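Chapter 2
Hard Floors and the Claims Made for Them
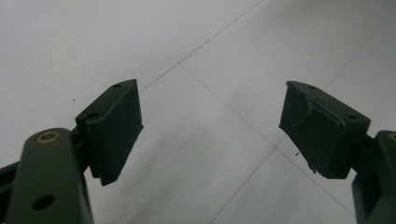 A tiled floor is the easiest floor in the building to keep clean, or so one reader of our first edition wrote to tell us, adding that the chapter on it could safely be cut to a page. We have kept the chapter. The letter repeats what most suppliers say, and students should learn to ask what is meant by easy, and who did the measuring.

Take pale grey tile. It is sold as a colour that hides dust. It may well hide dust, but hiding dirt and being clean are different matters, and a trainee who judges a light grey floor by standing over it will pass a good deal that ought to fail. Crouch and look along the surface at a low angle, towards a window if there is one. Do this before sweeping and again afterwards.

Then there is the grout. The Saltell trade booklet gives it two lines. In the floor survey carried out for this book at the Majumder building, we looked at 753 joints in corridors and washrooms, and nearly 500 were darker than the spare grout kept in the store cupboard. Does that show they were dirty? Some had perhaps been stained years ago and would never come back, whatever was poured on them. The survey can't tell the two apart, and we would distrust anyone who claimed it could.

Products come off no better. Proltach floor cleaner is described on its label as leaving no film. Zendo makes the same promise in larger type. Neither label says what water was used or how many times the floor had been mopped before the test. Section 2.1 sets out a plain trial that a class can run on a few square metres with two buckets, and we suggest running it before reading the results on page 33.

Terms used in this chapter: joint, glaze, residue, rinse water, slip rating. The last is treated in Section 2.4, where the published figures are compared with one another and found to disagree.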